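Ismont Room Tidy — read me first

Welcome, and thank you for opening this before the folders! Ismont is a small collection of notes and pictures about putting a shared workroom back in order — clearing the tables, folding what can be folded, shifting the odds and ends on the floor. Anežka Krajčí and I put it together over March, and it grew a good deal more than we meant it to (there are nearly 200 notes now).

The room is a long one, with brick along the lower part of the wall and white paint over it, and white tables set in a row beside the brick. Most of the small clutter ends up on the tables, so the notes begin there.

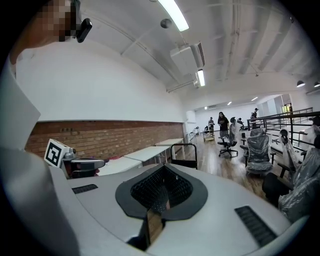 What's in the folders

There are 3 folders: tables, floor and cloths. Each note is a few lines of plain text saying what was picked up and where it was supposed to live. "Floor" takes in anything low down, such as the flatbed cart with the black perforated deck, or the translucent white round container with its red holder. We argued over whether a cart is clutter or furniture and settled on furniture.

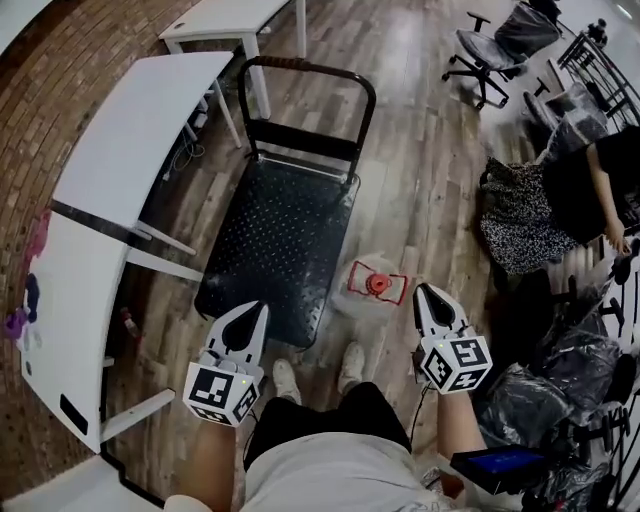 Spelling is Canadian in my notes and whatever Anežka felt like in hers, so please search for both "grey" and "gray" if you're after a colour. Cloths have a folder to themselves because folded and crumpled ones kept getting muddled, and the navy blue and pink ones were the worst for it.

Known gaps

Chairs are hardly covered, and neither are cables, although there are plenty of both in the room. I'd love to fix that in version 2.

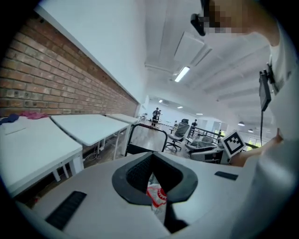

Shona Ormsby wrote back that chairs should go in sooner, as you can't sweep a floor until they've been moved, and she has offered to write the first 30 notes herself.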